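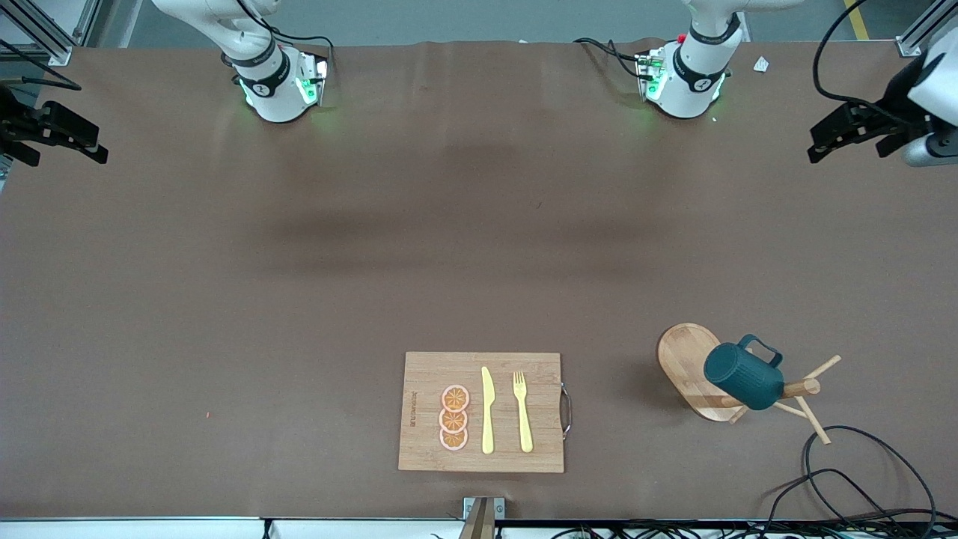
Yeshi Lemma wrote back after the last report to ask why the kitchen sets were still going out with bits missing, and whether it wouldn't be better to hold a set until it's complete even if the household waits longer. Fair question. Have tried to answer it properly below, under Sets, and there's a decision we need from Holtance at the end of that section.

Progress report, Sirkton Kitchen Sets
To: Holtance, small grants
From: Shewit Chala
5/4/23

Sorry this is brief in places. Adanech has gone through the figures, I've done the words, and she is better at figures than I am at words.

Where we are

Second stage of the grant. First stage was getting the room at Workneh fit to use and agreeing what goes in a set. Second stage is sorting, checking, packing, and getting sets out of the door to people moving into empty flats. We are in the thick of that now and a bit behind. Not badly.

Sets out so far: 18. The plan said more by this point. The shortfall is nearly all from the fortnight when the lift at Workneh was out and we couldn't get the heavy boxes down. We didn't want people carrying crockery down those stairs and I'd make the same call again.

Households on the list waiting: 7. Two of them have moving dates already, the rest are waiting to hear on their tenancies.

Sorting table

This is the part of the work that has changed most. Before, things came in at the door and got sorted on the floor, in whatever box was nearest, and then sorted again when someone couldn't find the right lid. Everything now goes across a table first. A small group of things at a time, put down at the front edge where you can get at them, looked over, and then moved on to a shelf or a packing box. Next lot doesn't come out until that lot's gone. Sounds obvious. Took us months.

Panya Jitpraphai pushed for keeping the groups small and was right. With a big heap people rush, and a cracked thing gets through. We had a complaint last autumn about a bowl with a chip on the rim and it was exactly that, end of the afternoon, big heap.

What gets looked at, in the order we do it:

- chips and cracks (run a thumb round, then hold it up to the light)
- handles, do they wobble
- anything non-stick that's flaking goes straight in the scrap box, no discussion
- lids matched to pans there and then, never "later"
- wash if it needs it, dry fully before packing

Drying is the bottleneck. One draining rack and not much side space. On a damp day things sit about for hours and the table can't be used for anything else. Another rack is in the request below.

Sets

So, Yeshi's question. A set is for cooking and eating from day one: something to boil in, something to fry in, a knife, a board, plates, bowls, mugs, cutlery, a tin opener. The list was agreed with you and hasn't changed.

Of the sets that have gone out, 6 went incomplete. In nearly every case it was the same thing missing, the saucepan with a lid. We get plenty of saucepans. We get plenty of lids. They don't come from the same houses, it seems. The other gap was the chopping board, which people don't give away until it's past using.

We did try holding one set back. The family moved in before we'd found the pan, and spent the first week eating cold food, with everything else they needed sitting in a box on our shelf. Amanuel Woldemariam took it round in the end minus the pan and followed on with that later. After that we decided incomplete and on time was the lesser evil, and we put a note in the box saying what's to follow. All but one of the follow-ons have now been delivered. The last is a board and should go this week or next.

What would fix it is a small float to buy the two or three things that never come in as donations. Not new sets, just the gaps. Greltska, the catering shop on the ring road, have said they'd do us plain lidded pans at trade price if we take them by the case. Adanech Gidey has the quote and can send it over, I haven't attached it as the scan is unreadable.

Decision needed: can we move the unspent travel money across to this? No extra money being asked for. We'd need a yes in writing before we order.

Donations in

Good. Too good some weeks. The notice in the school newsletter brought in more than 50 boxes, a lot of it very decent stuff and a lot of it mugs. We could supply the county with mugs. Have asked the school to word the next one differently, saying what we're short of: pans with their lids, boards, peelers, tea towels, a sharp knife in a sleeve or wrapped.

Surplus that's fine but not needed goes on to the church sale. Glass storage jars too, they were nice but they kept breaking in transit and we've stopped packing them.

Electric items: still no. People do keep leaving toasters. We can't test them and don't have anyone qualifed to. There's a sign up now.

Packing

Changed the order after a breakage in the spring. Pan at the bottom, plates on their edge down one side with paper between, bowls nested inside the pan, mugs on top wrapped singly. Cutlery in a tied bundle so it doesn't work its way down and scratch everything. Knife always goes in last and is marked on the outside of the box. No breakages reported since we swopped over, though I'd like a longer run before I claim it as cured.

Boxes themselves are ok. Smaller ones are better, two small beats one large for anybody carrying up a flight of steps. Newspaper leaves ink on the white plates so we're on plain packing paper, which costs, but people were opening the box and thinking the plates were dirty. One woman rewashed the lot before she'd use them. You don't want that on a first night.

What people have said

Not a great deal written down, which I know you asked for. Panya rings each household a couple of weeks after and makes notes. Main points from those:

Tin opener is mentioned more than anything else. Several had gone out and bought one before the set came.
Plates a bit big for one cupboard in the newer flats. Can't do much.
Would like a colander. Agree, and am putting it forward as an addition to the list if you're happy.
One man asked if he should give it all back when he'd got his own things. No, it's his.

Money

Within budget. Travel is under because Amanuel does most drops on the way home and won't claim. Packing paper is over, see above. Room hire as expected. Full sheet to follow from Adanech, she's waiting on one receipt.

Next

- clear the waiting list, those with moving dates first
- second draining rack
- pans from Greltska if we get the yes
- hooks or a rail for utensils, they're in a bucket at present and it's hopeless
- write the sorting steps up on one side of paper for the wall by the table, so that new people aren't relying on whoever happens to be in

Aim is still to finish this stage by the end of August. I think that's doable provided the lift behaves. If it looks like slipping I'll tell you beforehand and not in the report after.

You're welcome to come over to Workneh and see a set being made up, mornings are best. Ring first as the side door is kept locked and you can't hear the knocking from the back.

Shewit

We use cookies to make this site work and to see which pages are read. Accept all / Manage choices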